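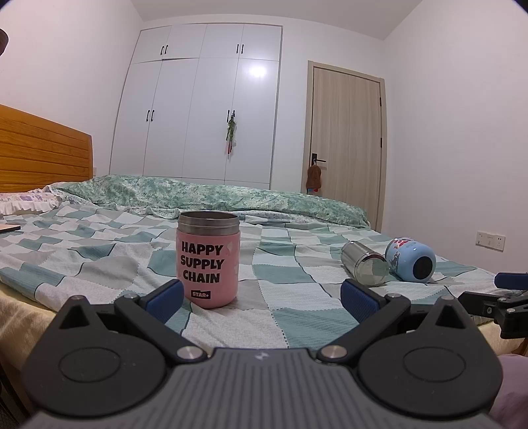 Most of the purchase requests I have read for robot equipment start with the arm. The arm is the big number, so it gets the meetings, the three quotes and the signature from upstairs. Everything else is put on one line near the bottom and labeled accessories. I think that order is wrong, and I think it is why so many small labs run out of money in the spring with an arm bolted to a bench and very little for it to learn from.

When we planned the household handling work at Pennington, the first draft of the budget had one hand-held gripper in it. The price from Nunditz was $1,399, and one seemed like enough. It was not enough. A single gripper means one person working at a time, and any task that needs two hands is off the list. It also means that a worn finger pad stops the whole project until a new one comes in the mail. We changed the order to 2 before it went out, and I would now argue for a third as a spare before I would argue for a better arm.

The next line people get wrong is objects. They are cheap, so they are left out, and then someone pays for them out of pocket. Food jars, water bottles, canisters and bedding all need to be in the plan with a real amount next to them. We set aside $251 for the first round and spent it all. Buy things that differ in size and finish. Shiny steel is hard for a camera in a way that painted plastic often isn't, and a bottle on its side is a different job from a jar standing up. A set of matching cups from one store will teach you about matching cups.

Then there is the room. Brokent, whose planning sheet we borrowed, has no line for space at all. It assumes a bench. But a bed with a wrinkled sheet on it is a surface that a home robot will have to deal with, and a bench can't stand in for it. Using real bedrooms costs money: travel, a payment to the household, time to put everything back. We budgeted 16 hours of setup at the Ilham apartments and should have doubled it.

I know the argument on the other side. Arms take months to arrive, and grant money has to be spent by July. That is a reason to place the arm order early. It is no reason to let it eat the rest. If the total is fixed, I would take the cheaper arm and put the difference into grippers, spare pads, objects and paid hours.

Finance offices like large single items, since they are easy to tag and easy to find at audit time. A box of jars is neither. Put it on the request anyway, on its own line, with its own number.

Contact | Copyright Pennington Notes | Back to top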